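Speaker notes: What the Skunis kitchen project did and didn't show
Dralance robotics club, end-of-year talk, 8 May 2025
Notes by Dinesh Kandasamy

Start without the title slide. Ask who in the room has seen a video of a robot putting dishes away. Most hands will go up. Then ask who knows how many times they ran it before they got the take they posted. Wait a bit. Don't fill the silence.

I'm one of the students who worked on Skunis, so this is partly a complaint about my own team. I voted for the project in August and I helped write the pitch, which said our robot would "learn to tidy a kitchen." I'd like that sentence back. A play kitchen on a table is a long way from a kitchen, and "learn" is carrying a lot of weight in there too.

What we set out to do. Two arms, one table, a pile of toy cookware and toy food. Someone says put the vegetable in the bowl, and the arms put the vegetable in the bowl. We were going to enter it at Rultent in the open task class, where you pick your own job and the judges score how reliably you do it. Gopinath Kurian, our club adviser, said at the first meeting that picking your own job is how teams fool themselves. We wrote that on the whiteboard and then went ahead and fooled ourselves.

(Go slowly here, the parents in the room won't know any of this.)

We steered the arms by hand and recorded everything: the joint positions and the camera views. Each recording is one person doing one pickup. By the deadline we had 102 of them. It sounded like plenty when we said it in the hallway. Then we trained a policy on the lot and watched it drive a fingertip into the table next to a piece of toy food it had seen dozens of times.
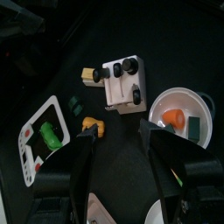
The wrist view is where I would ask people to be suspicious. A lot of club demos use one camera, placed wherever the result looks best, and from there a bad grasp and a good grasp can look the same until the lift. From the wrist you get the fingers in your face and half of what you care about is behind them. If a small thing is under the fingertip, the policy has to guess. Ours guessed with great confidence. We spent two weeks arguing over whether to light the table better or train longer, and we trained longer, since that meant someone could press a button and go home. It didn't help much. I think we should have dealt with the lighting first. Gopinath thinks we should have cut the number of objects first. He may be right, and he'll probably say so from the back row.

The black table. Somebody always asks. We liked how it looked on video and that's the whole reason. Dark pieces on a dark surface are hard to find, for people as well, and I never saw us write that down as a cost when we chose it.

Now the score. Say the number plainly and leave it up there.

We ran 31 trials on the final setup. A trial counted if the named object ended up in the named container without a person touching anything. We didn't allow "almost." Amin, the scoring script, marks a trial failed when the time limit passes, and it can't be talked round. We tried. We had a long discussion about a carrot that was half over a rim, and the discussion was a sign that we had started grading ourselves on effort.

I'm not going to give the success rate as a percentage. With that few trials the percentage makes it sound steadier than it is. The trial sheet is printed and on the chair by the door, with the failures marked and a reason next to each one. Some of the reasons say "unknown." I would trust our sheet less if none of them did.

Pause. Water.

Next part is about clutter, and it's where I changed my mind about the project.
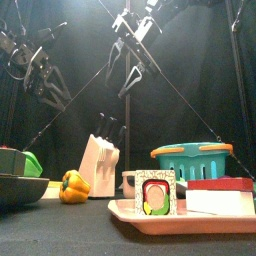

Reliability went down every time we made the table more like a real counter. With 3 things out, well spread, we looked like a good team. With a full table we looked like a team that had memorized a layout. Take the yellow pepper. It's on its side with the white knife block right behind it, and there are four black handles sticking up out of the block. A person picks up that pepper without a thought. For the arm, coming down from above, the block is one more thing to bump on the way in and again on the way out. Our recordings had hardly any pickups with a tall object that close, so the policy had nothing to go on. We knew that and entered anyway.

Could we have recorded more? Sure. I think that's the answer every team gives, and it's a comfortable one, because you can never prove it wrong. There's always another batch you didn't record. I'd rather ask what we expected to be true after the next batch, and write it down before we start. We did this exactly once, in the last month. We guessed that new recordings with tall objects would fix the approach from above. They fixed it on the left side of the table. On the right side nothing changed that I could see. That was the most useful afternoon of the year and it isn't in our video.

If I have time, the bit about two arms:

We built for 2 arms because two arms look impressive. Nearly all of our tasks needed one. The second arm mostly waited, and sometimes it waited in a bad spot. If the club does this again, I'd ask whoever proposes a second arm to name the task that can't be done with one. Opening a box while holding it would count. Moving a vegetable wouldn't.

If I don't have time, skip to the video.

Show the video once, at normal speed. Don't talk over it. Afterward tell them which take it is, and that the three takes before it are on the club drive and anybody can ask for them. A few people on the team didn't want me to say that. We talked it through and they agreed, though I wouldn't say they were happy.

What I'd want next year's group to keep: the trial sheet, the fixed time limit, the habit of writing the guess down first. What I'd drop is the word "kitchen" from the pitch. Call it a table with toys on it. The judges at Rultent called it that in their comments, and I was annoyed for a week before I reread our own pitch.

Questions. Likely ones:

Did you win anything? No.

Was it worth doing? I think so, with the caveat that I spent most of my evenings on it and I'm not a neutral judge.

Will robots be doing this in houses soon? I don't know, and our project doesn't tell you either way. If someone pushes, go back to the trial sheet.

Can my kid join? Yes, see Gopinath. Sign-up is by the projector cart.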